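Participants wanted: can a machine tidy your hallway yet?

Posted August 2, 2022
Contact: Dzifa Ackah or Kamrul Siddiqui, Munby household trials

Short version. We need people who put shoes away. Most of you then. Three visits each, 200 dollars total, paid after the last one.

We've been at it since February and the answer to "can it do chores yet" is still sort of. Shoes are this summer's job. Sounds easy. Slides, straps, pairs that have to end up as pairs, shelves at different heights with metal uprights in the way. A kid does it without looking. 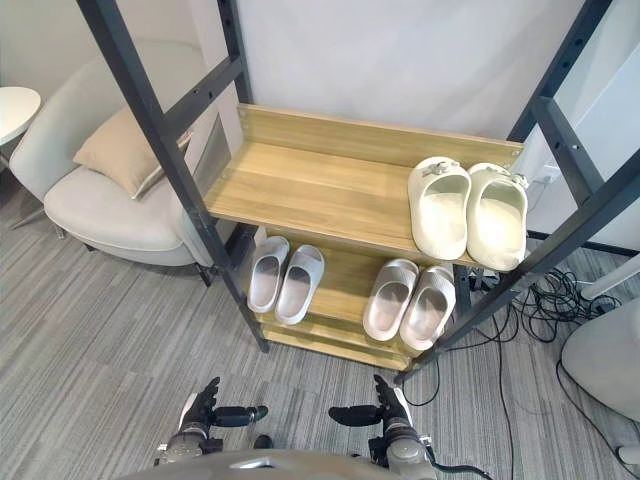 What you'd do. First visit, put footwear on a rack the way you would at home, no coaching. Second visit, you drive the arms yourself, Chun-yin Lui shows you how, takes a while to get used to. Third visit you watch the machine try on its own and score it. Be mean. Gifty Agyeman wants honest scores, polite ones are no use to her.

No tech background needed. Would rather you didn't have one. We do want people who have worked a shop floor, shoe store or stock room especialy, becuase you have opinions on what counts as neat.

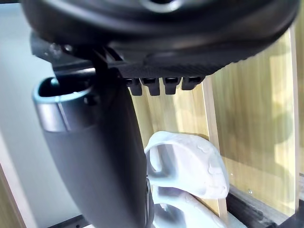

You should be 18 or over, OK standing for an hour with breaks, and fine with being recorded. Left handers please apply, we're short. Glasses fine. Bring a pair of your own shoes if you like, nothing muddy.

Things we are NOT testing: you. If the shoe goes on the floor it goes on the floor. We have roughly 3,000 tries logged and plenty of those ended badly.

Also one paid opening, part time, session helper. Setting up, resetting the rack between tries, keeping the notes straight. Patience matters more than a degree. Evenings sometimes. Ask for Nevzat Gezer. 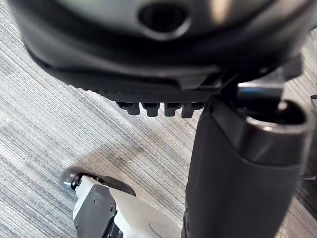

Munby Home Chores Team, Vosport site

To apply, email or call the front desk, say "shoe study" or "helper job" so it gets to the right person. Give us your name, a phone number, and which hours are bad for you. We'll call back with times. Parking behind the building, use the side door.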